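From: Hongmei Tian
To: storage-list
Subject: Re: Baskets with handle slots vs. plain tubs

On the question of which containers to keep for the supply shelf, Deepak Solanki wrote:

> I would like to settle on one type before we order again. Burgate
> still stocks the Tiwari basket, but the price only makes sense if
> we take a full carton. The plain Fetik tub is cheaper and it stacks.
> Does anyone have a reason to pay extra for the handle slot? My own
> complaint is that small items come out through it when the basket
> is overfilled.
>
> Deepak

My reason is the shelf height. With a tub you need clearance above the rim to get your fingers over the edge. With a slot in the end wall you pull from the front, and the gap above can be much smaller. On our shelves that difference was enough to add a level.

The slot does limit how full you can go. I treat its lower edge as the fill line for anything small and loose, and ignore it for bottles and boxed goods. If you need the last bit of volume, use a tub.

Shape matters more than I expected. The long yellow basket has a rounded end, and rectangular boxes leave a dead space there. It is good for items you rummage through, poor for anything you want in rows. Bottles I keep in the light blue tub, upright and side by side. 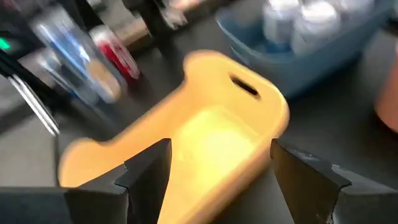 Yellow basket, with the blue tub and two white bottles behind.

For rows I would go to the rounded-rectangular bins. The corners still cost you something, but the sides are straight enough that boxes sit flat against them. Two points to check before ordering:

Taper. The walls narrow toward the base, so measure the inside at the bottom. The size printed on the Todik order sheet is taken at the rim. I bought drawer dividers to the rim size once and had to trim all 6 of them.

Rim. A flared rim adds to the outside width. Bins that fit side by side at the base may not fit at the top. Leave a finger's width per bin and you will be fine.

I would also stay with two sizes at most. The smaller bin takes the refills and the larger one takes whatever is open. Color by size helps when people put things back: pale for the large, orange for the small. It has worked better than labels, which come off in the wash.
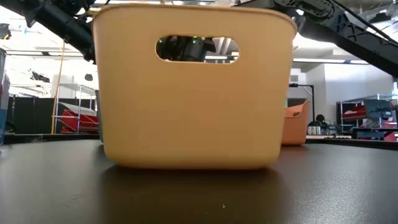
Deepak's view is that two sizes means two cartons, and that the small bins will end up inside the large ones within a month, full of batteries. He would take the large bin only and divide it with cardboard.

Cardboard is fine for dry goods. It does not last under cleaning bottles – one drip and the divider goes soft at the base. If the large bins are for dry goods only, I have no objection to a single size, and the bottles can stay in tubs.

For the order itself, the Todik numbers are 3000 for the large bin and 3549 for the small. The carton is 20 of either, and they do not mix cartons. If another group wants to split one, please reply to the list before the end of December.

Hongmei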